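Shiny or dull? Why some things sparkle and some don't
Sodatside Young Explorers
May 20, 2024

Pick up a spoon. Tilt it under the kitchen light and watch what happens. A bright little spot goes racing across the metal, and if you tilt it back, the spot comes racing home again! Now try the same thing with a wooden spoon. You can tilt it all day and you won't get anything nearly so bright.

Both spoons are under the same lamp, so what is going on?

Light likes to bounce

Light travels in straight lines until it meets something. Some of it may be soaked up, and some of it bounces off again. The bit that bounces into your eyes is the bit that lets you see the thing at all.

Think about throwing a ball at a smooth wall. You can make a pretty good guess at where it will go next. Now think about throwing it at a heap of rocks — it could shoot off anywhere. Light does the same. When it hits a very smooth surface, it all leaves in a neat, tidy direction. When it hits a rough surface, it scatters every which way.

Neat bouncing looks shiny. Scattered bouncing looks dull, and the proper word for a dull surface is "matt".

But my desk feels smooth!

Good point, and lots of people wonder about this. Your desk or your school jumper or a sheet of paper might feel smooth to your fingers, but light is very fussy indeed. Bumps far too small for you to feel are plenty big enough to send it off in the wrong direction. Paper under a microscope looks like a tangle of squashed string!

You can see this with sandpaper (ask a grown-up to help). Paper marked 600 is very fine, and it still leaves a piece of shiny plastic looking cloudy, as it cuts hundreds of tiny scratches into the top. The plastic is still the same plastic. Only the surface has changed.

What is the white spot?

That bright spot has a name. It's called a highlight, and it is a tiny picture of the lamp or the window. On a flat mirror you would see the whole lamp clearly. On something curved, like a spoon, a marble or a glass bottle, the lamp gets squeezed until it's only a dot. Look closely at a friend's eye and you will find one there too, as the front of the eye is curved and wet and beautifully smooth.

Dull things can have pale patches as well, but they are soft and spread out, with fuzzy edges. Painters know all about this. To make a painted cherry look shiny they add a small dab of white, and to make a painted peach look soft they blend the pale part in gently.

Go on a highlight hunt

You need 2 things: a torch and a room with the curtains shut. Shine the torch at whatever you can find and decide whether each thing gives you a sharp spot or a soft glow. Round things are the best fun. Dark things are full of surprises too, because a highlight stands out so well against a dark colour.

Try it with your eyes first. Look for the small white spot inside the glossy ring, then compare it with the smeary, paler streaks on the dark grey around it.
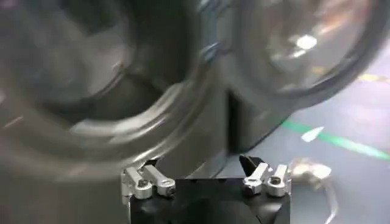 Wafula Nyanda wrote in to ask why pebbles from the beach at Sarnum look so shiny in the sea and then go dull on the windowsill, and whether there's any way to keep them shiny.

Brilliant question! A dry pebble is covered in tiny bumps. When it's wet, the water fills them in and makes a smooth skin over the top, so the light bounces neatly. Once the water dries up, the bumps are back. You could keep your pebbles in a jar of water, or ask a grown-up to help you paint them with clear varnish, which does the same job and doesn't dry away.

Before you put the torch back, try a leaf. Do the top and then the underside, and see if they match.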